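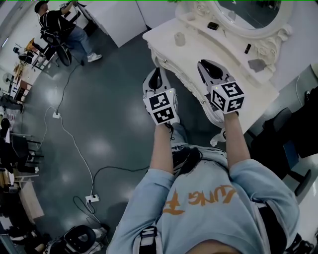 Student Projects – Home and Interior

Keeping a Vanity Table Tidy
Project report by Ilse Kasten and Gerasimos Sarantis
Supervisor: Theda Schmieder

Our project looked at how small items are stored on furniture that was made mainly to look good. We chose a white vanity table with carved molding along the front and an oval mirror in a thick carved frame. Tables of this type have a small top, and the mirror stands at the back of it, so there is less room than a plain desk would give.

Method

We worked in 3 rounds. In each round the top was cleared, the items were sorted and everything was put back in a new layout. Trash went into a small plastic bag at the front edge, which saved walking to the bin. Each round was limited to 80 minutes, including notes.

Results

The first layout put tall items in front of the mirror and was rejected by both of us. The second used the sides only – this kept the glass clear but left brushes hard to reach. The third placed daily items at the front right and the rest in a tray next to the mirror. Friederike Diekmann tried all three layouts and preferred the last one.

Dust in the scrollwork was a problem we had not planned for. A soft brush worked better than a cloth there. We would add cleaning time to the schedule if the project is repeated in July.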